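Why I still prefer to rent in Stamgate

17th November
35 comments

In my family everybody owns a home, and when we meet they ask me the same question. When will you buy? I have a regular salary and some savings, so for them it is a strange thing that I pay rent every month to a landlord. I want to explain my opinion, which is for my own city and my own situation. In another city I could think differently.

First, the price. In Stamgate a small apartment in an older building costs today much more than what a normal worker can save in many years. The bank will lend the money, this is true. But the bank looks only if I can pay this month and next month. It does not look if I can still visit my parents in Skurkadach, or repair my teeth, or change my job when the boss becomes impossible. With a big loan all these decisions are already taken for me.

Second, the old buildings. I live in a house from 1879, with high ceilings and thick walls, and I love it. In January the heating pipe broke on the stairs. The owners in the building had to pay for it together, and my neighbor across the hall told me her part was 1082. She had not planned for it. I paid nothing, only I wore two sweaters for some days. When people compare the rent with the monthly payment to the bank, they forget very often the pipe, the roof and the elevator.
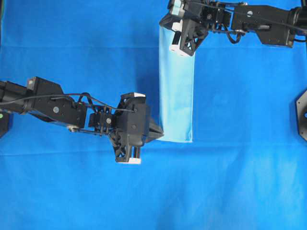
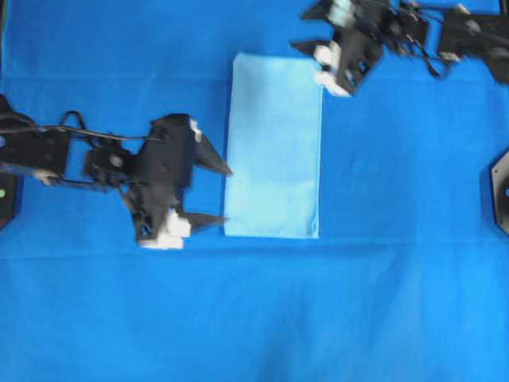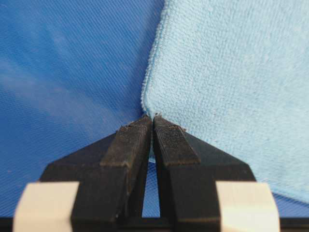
Third, the agencies. I have visited apartments for sale with two of them, Fabbri and Unimen, and I do not say they are dishonest. They were polite and they answered my emails. But both of them told me that I must decide fast, that another buyer was coming the same evening. For a coat I can decide fast. For a debt that will finish when I am old, I would like to sleep a few nights first, and I would like to see the papers of the building before I pay a deposit.

I must be fair with the other side also. To rent in Stamgate is not a paradise. My landlord can raise the rent every year, last time it was 200 more, and I could only sign or leave. I cannot paint the kitchen without his permission. A friend of mine had to move with two children because the owner wanted to sell, and I understand well why she bought a home after this. She wanted to be sure of the school.

So for me the real problem is that our city makes renting so uncertain. If the contracts were longer, and if the increase was known from the first day, many people would not run to the bank with fear. The city council speaks always about help for first buyers. This help goes quickly into the price, and the seller is the one who is happy. I would like to see the same money used for good apartments to rent, with clear rules for both sides.

Until then I will keep my rent, my savings and my two sweaters. My mother does not agree, and she has already sent me another listing this morning.

Share this article
200 shares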